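Dressing table takes up residence among the desks

Costmont's shared workspace in Ponham has plenty of desks, two long strip lights and, as of March, somewhere to powder your nose. A white dressing table with a decidedly fancy mirror has joined the ground floor, to the delight of some members and the bafflement of the rest.

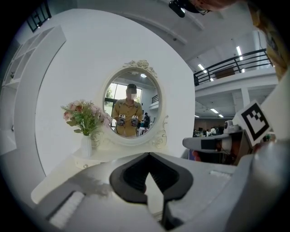
The new arrival, with roses, at the Costmont workspace.

Berhanu Mamo, who runs the place, bought it from Dahlgren, the secondhand dealer on Stenance Road, for $70. Delivery took 2 people and most of a morning. "I went in for a filing cabinet," he said.
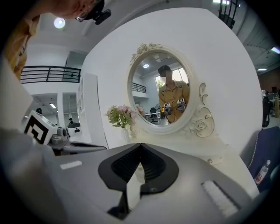

The carved roses were what sold him, and he felt they ought to have flowers in a vase to keep them company. Members have asked whether the table can be booked like the meeting room. It can, in slots of 8 minutes, which Mamo considers ample for anyone's hair.

He still needs a filing cabinet. Dahlgren closes at 5 p.m.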